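About Widesside

Widesside is a small editing school. We don't call it an academy, and we don't promise to unlock anything. We teach people to read their own pages the way a tired stranger would, and then to fix what the stranger tripped over.

Most of our students arrive having paid for a good deal of advice already. They've been told to find their voice. They've been told to write every day before breakfast, to kill their adverbs, to plan everything, to plan nothing. Some of it may even help. We have our doubts, mainly about anyone who says it will work for you before having read a word you wrote.

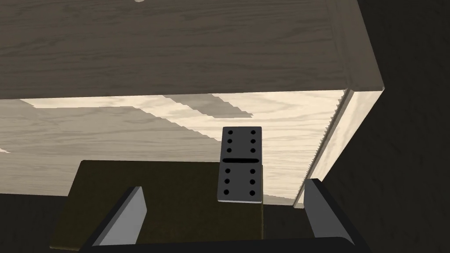
The school was started by Steinar Zoëga, who spent 27 years as a copy editor and still distrusts the word "craft" on a brochure. He was joined by Oddur Ladefoged, a former fiction editor who thinks Steinar cuts too much. They argue about this in front of students. We used to apologize for it in the welcome letter and have stopped.

What we offer

Roler is our main course. It runs on Tuesday evenings with four students to a group. You bring a chapter, the other three mark it up, and an editor marks up their marks. There are no guest lectures and no breathing exercises. If your chapter is fine we'll say so, which happens less often than people hope.

Kárason is the long version, for a finished manuscript of up to 300 pages. We read the whole thing twice before we talk to you. The first read is for the story, and no pencil is allowed. The second is with the pencil.
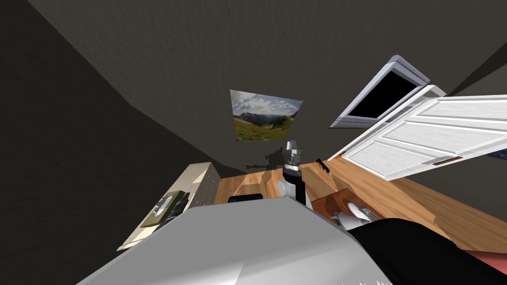

Prika is a reading group and costs nothing. We take a published short story that somebody in the group can't stand and try to work out whether the fault is in the story or the reader. It meets in every month except October, when Oddur is away.

What we don't offer

We won't introduce you to an agent. We don't hand out certificates, and we'd be suspicious of an agent who asked to see one. We don't do personality tests for writers, or retreats, or anything with "journey" in the title. We also don't publish success stories on this page. Former students have sold books, and they'd probably have sold some of them without us. It's hard to know how anyone could measure that, and we've never seen a school try very hard.

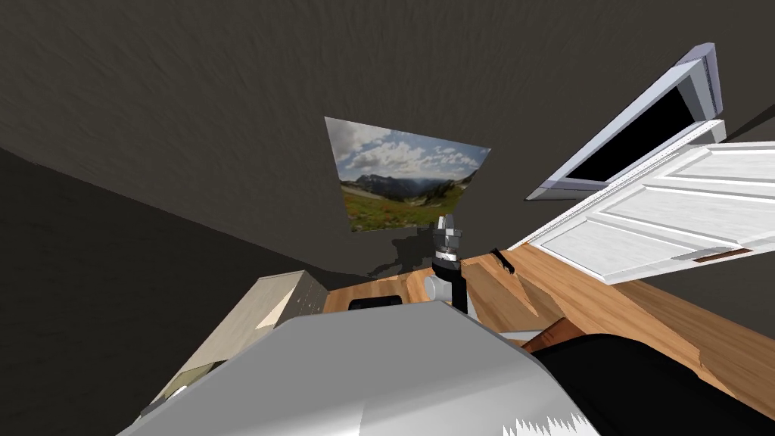 How to apply

Send two pages of prose, double spaced, from the middle of something. Openings get polished until they tell us nothing. Leave out the cover letter and the list of workshops you've attended. One of us will write back with comments on the pages, whether or not we have a place for you. If you disagree with the comments, say so when you reply.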